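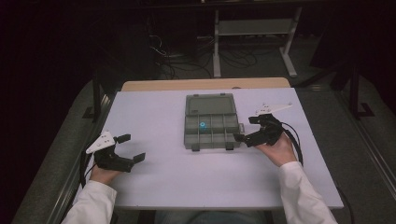
Item 4: hand-held grippers over the compartment box at the demonstration table.

TELTSTEAD TECHNICAL EDUCATION BOARD
Automation Subgroup
Minutes of the meeting held following the open day, May 2018

Present: Paloma Pennington (Chair), Ferenc Gulyás, Orathai Luangrath, Fitzgerald Ostrowski
In attendance: Hollis Mbeki (Bindard), for items 3 to 5
Minutes: Orathai Luangrath

1. Opening and apologies
The Chair opened the meeting and thanked the staff who had prepared the building. No apologies had been received. The agenda was adopted with one change, the discussion of visitor parking being moved to item 7.

2. Minutes of the previous meeting
The minutes were approved with one correction. Under item 5, the words "evening class" were replaced by "evening classes." Mr. Ostrowski reported that the request for a second storage cabinet had been sent to the facilities office and that no reply had been received.

3. Attendance at the open day
Ms. Luangrath reported that more than 100 visitors had signed the register. Of the schools invited, 11 had sent a teacher or a group of students. The morning session was fuller than the afternoon session, and the corridor outside the demonstration room was crowded before lunch. Mr. Gulyás proposed that timed tickets be used for the demonstration room at the next open day. The proposal was supported, and Ms. Luangrath was asked to draft a schedule.

The members noted that the sign at the east entrance still carried the former room number. Mr. Ostrowski undertook to have it replaced.

4. Demonstration of small-part handling
Mx. Mbeki gave an account of the demonstration presented by Bindard. An operator at the table worked with a gripper in each hand, using a gray plastic organizer box with a hinged lid. The exercise covered opening the lid, reaching into a single compartment, and moving a small ring from one compartment to another. Each showing was allotted 20 minutes, including questions.

The Chair asked why the operator worked with the grippers directly, when the program had announced a session on robots. Mx. Mbeki replied that the motions made by the operator were recorded as a guide for a robot with two arms, and that the company preferred visitors to see this stage first. The Chair asked that the printed program explain this in future. Mr. Gulyás agreed and added that several teachers had put the same question to him.

Mr. Gulyás observed that the compartments were small in relation to the gripper fingers and asked whether a larger box had been considered. Mx. Mbeki stated that the small box had been chosen on purpose, as it required the operator to line up the fingers with care. A larger box could be supplied for younger students.

Ms. Luangrath reported that visitors standing in the second row had found it hard to see into the box. It was agreed that a screen showing the tabletop should be requested. Mr. Ostrowski asked that the cables leading from the grippers be kept clear of the operator's sleeves and of the walkway, and that this point be added to the room checklist.

5. Proposal for a follow-up visit
Mx. Mbeki conveyed an invitation from Bindard for a group of up to 6 staff members to visit its workshop in July. The visit would include time at the operator's table for each member of the group. The subgroup accepted the invitation in principle. The Chair will confirm the names once the summer teaching schedule has been settled.

Mx. Mbeki was thanked and left the meeting.

6. Equipment and budget
Mr. Ostrowski presented the quotation received from Zuvel for two workbenches and a set of floor cable covers. Members considered the price of the workbenches high. It was resolved to order the cable covers now and to seek a second quotation for the workbenches. Mr. Gulyás voted against, stating that the order should be placed as a whole.

7. Other business
Visitor parking was discussed briefly and held over.

Actions
Ms. Luangrath: draft schedule for timed tickets; request for a screen.
Mr. Ostrowski: east entrance sign; room checklist; order for cable covers; second quotation.
Chair: names for the July visit; wording of the printed program.

The next meeting will be called by the Chair.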